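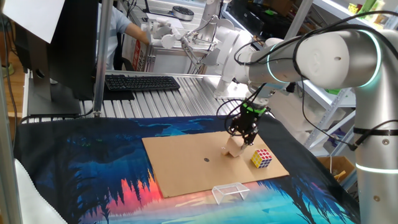
The mat, under a sheet of cardboard, with the cube for company.

I have never trusted a table covering with a picture on it. A tablecloth can have a stripe, or a check if you must, and I grew up with an oilcloth covered in lemons that did nobody any harm. But a whole landscape, with pine trees and a blazing orange bit and water going off into turquoise, seems to me to be asking a lot of a surface. You are supposed to put things on it. How are you meant to find them again?

So when Ilango Suvarna told me that a printed mat was the best thing you could put on a work table, I was ready to argue. His case was that it's soft, it stops small things skating about, it hides marks and it rolls up when you want the table back. My case was that plain felt does all of that. He said plain felt was depressing. I said it was a work table and it was allowed to be.

I went and read the adverts anyway, in my own time, with a mug of tea and a bad attitude. The one that kept following me about was from Tindance, and it had 2,000 reviews, most of which had plainly been written in the first five minutes of ownership. "Gorgeous colours!!" Yes, I can see the colours. What happens when you drop a black screw on a black pine tree? Does it lie flat after a winter in a cupboard? One person had given it two stars because the dog was frightened of it, and I found that the most useful review of the lot.

It also said "100 per cent crease free". I have owned shirts that said that.

Then there's the claim that a picture helps you concentrate. The De Graaf catalogue goes in for this sort of thing (they do the heavier mats, 450 grams to the square metre, and they want you to know it) and there was a whole paragraph on calm forests and tired eyes. Maybe. My eyes get tired because I leave the big light off until it's properly dark and then wonder why I can't thread a needle. I don't believe a pink sky is going to sort that out, and if I wanted to look at trees I'd sit at the other end of the kitchen, where there is a window with one in it.

What I will give the mat people is the edge. A cloth that hangs over the front of a table is kinder to your forearms than a bare metal lip, and if you've ever leaned on ridged aluminium for an afternoon you'll know the pattern it leaves on you. I'd take almost any picture over that. I'd take the lemons. 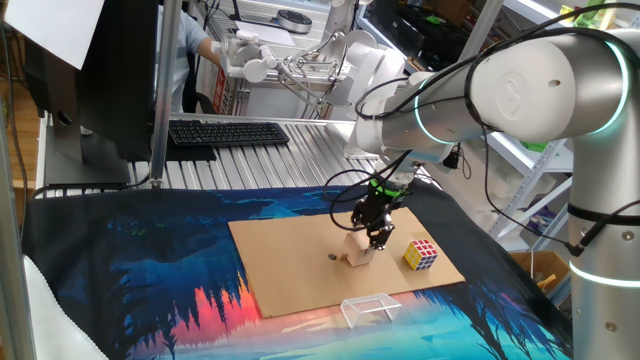 My real quarrel is with what people do once they've bought the thing, because they nearly always cover it up. Kathleen Moriarty has a beautiful one with a harbour on it, bought on a weekend in Orkport, and I have only ever seen the corners. The rest is under newspaper. And look at the sunset mat: there's a great flat piece of cardboard lying across it at an angle, and it's the cardboard that has the pale wooden block standing on it and the Rubik's cube down at one end. The landscape gets the little see-through plastic thing, on which I would put my elbow inside ten minutes. You can pick out the cube and the block at a glance, and that's down to plain brown board doing what plain brown board does.

I put this to Ilango, who said I was missing the point and that the mat was there to be nice round the outside. A border, in other words. I said that was an expensive border. He said had I priced felt lately, and I hadn't, and when I did I went a bit quiet.

Still, I'm not converted. For the past month I've been trying cardboard on its own on the kitchen table, cut from the flat side of a delivery box, and for fiddly jobs I like it very much. It takes a pencil line. You can stab it. If glue gets on it you turn it over, and if glue gets on both sides you go and find another box, of which this house has a supply. It does slide, I'll admit, and it slides worst on varnish, so I've ended up putting an old tea towel underneath.

The tea towel has a picture of Skernulmont on it, with the castle. I'm aware of what Ilango will say.

If anybody has kept one of these printed mats for more than a couple of years, I'd like to hear how the dark parts have lasted, and whether it went pale along the folds. Please don't tell me the colours are gorgeous. I'm after the state of the corners, mostly, and what you do about crumbs.

Contact | © All words my own, please ask before borrowing | Back to top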